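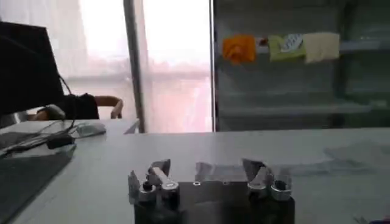 Weldu asked, in its reply to our December report, whether the students were still building a robot or had moved on to teaching one, and whether the money left in the budget ought to be described differently. The second part of the question is easier to answer than the first. The budget headings stay as they were agreed. The work under them has shifted, and this report sets out how.

Rekateck Student Robotics Project
Progress report to Weldu, second period
Date of report: 2/23/24
Prepared by the project lead, Uswood College

1. Summary

The project has 13 students on its books, all in the second year of the engineering course. In the first period they assembled the arm, mounted the gripper and wrote the basic control program. In this period they have been recording practice tasks and using the recordings to train the arm to do the same tasks without a person steering it.

The target for the period was 1,000 usable recordings across three tasks. We have reached that number for the first task only. The other two are behind, for reasons given in section 4. Spending is within the agreed limit. We are asking for one change to the plan, described in section 7.

2. What the students are working on

The three tasks were chosen by the students from a longer list and agreed with Weldu before the period began. They are:

Task A: pick up a folded cloth from the table and place it in a marked square.
Task B: pick up a small packet and drop it in a tray.
Task C: take a cloth by one corner and lay it flat.

Task A is the simplest because the cloth is already folded and has some thickness to it. The fingers close on the fold and the grip is usually good enough to carry it across. Task B looked easy on paper but packets slide when they are touched. Task C is the hard one. The students knew this when they picked it and wanted to keep it in.

Each recording is made by one student steering the arm while a second runs the desk computer, starts and stops the recording and writes up the log. They change places after 55 minutes. We tried longer turns in the first weeks and the quality of the steering dropped towards the end of each one.

3. Equipment

The arm is the same one reported last time. The gripper has two fingers driven by a linkage, and the wrist camera looks out over the top of it, so that the fingers are always in the lower part of the view. Some of the students wanted the camera moved higher to give a better view of the table. We tried this and went back, as the fingers then covered the object at the moment of closing.

The Cevetano control board supplied in the first period failed once, after a connector worked loose. It was reseated by the technician and has given no trouble since. A spare has been bought from the repairs heading. The finger bearings were checked at the halfway point and one was replaced.

The arm works over a white table. This has been a mixed blessing. Coloured cloths show up very well against it and pale ones do not. Clear film is worse again, and the packets for Task B that have a clear section are often lost by the program altogether. The students have put together a short set of recordings using only difficult materials to see how much this matters.

4. Progress against targets

Task A. Complete. All the recordings have been checked and the poor ones removed. The arm was then given 100 test attempts without steering, spread across several sessions. It placed the cloth fully inside the square in 55 of them. Most of the failures were near misses, with the cloth dropped across the line. We had hoped for a better result and the students have been through the failures one by one. The commonest cause was the arm letting go too early.

Task B. Partly complete. Recording stopped for a time while the group decided what to do about sliding packets. They have settled on a slower approach, with the fingers coming straight down over the packet. Recordings made the old way have been kept but are stored separately and will not be counted towards the target.

Task C. Started. The group has made trial recordings and has not yet agreed how the corner should be approached. Two methods are being compared. We do not expect the arm to do this task unaided before the end of the project, and would sooner say so now than in the final report.

The other cause of delay was daylight. The robot room has a large window with thin white curtains, and on bright days the upper part of the camera view is washed out. Recordings made in the morning and in the late afternoon differ so much that a program trained on one did badly on the other. The students now note the light in the log and try to spread each task over different times of day. This is slower to arrange because of the timetable.

5. What the students have learned

All the students can now start the arm safely, steer it, stop it and write up a session. Most can retrain the program without help. A smaller group has taken on the checking of recordings, which is dull work and has been done carefully.

Written work has improved. The first logs were often a single line. The current ones give the task, the object used, the light, who steered and what went wrong. A student who had missed several sessions was able to pick up the work from the logs alone.

Less good has been the sharing out of the steering. Those who were quick to learn it tended to be given the turns, and others hung back. A rota was brought in partway through the period and everybody now steers. The pace of recording fell when the rota started and has since recovered.

6. Safety and spending

There have been no injuries. There was one minor incident, in which the arm was driven down on to the table and the emergency stop was used. The table surface was marked and the arm was not damaged. The lower limit of movement has since been raised slightly in the control program.

Spending has gone on the spare board, the bearing, cables, a second hard disk for recordings and cloths and packets for the tasks. Travel has not been touched, as the visit to the Weldu workshop was put back at your request. The full statement of accounts has been sent separately by the college finance office.

7. Request and next steps

We ask Weldu to agree that part of the unspent travel money may be used for a blackout blind and two fixed lamps for the robot room. This would let the group record under the same light at any time of day. The quotation is attached to the accounts.

Before the next report the students will:

finish the recordings for Task B using the slower approach
repeat the Task A tests with the release point corrected
choose one method for Task C and record it
write a short guide for next year's group

The guide has been started and a draft of the first part, on setting up and shutting down the arm, can be sent on request. We would also be glad to know whether the workshop visit is likely to go ahead before the summer, as parents' consent forms have to be sent out well beforehand.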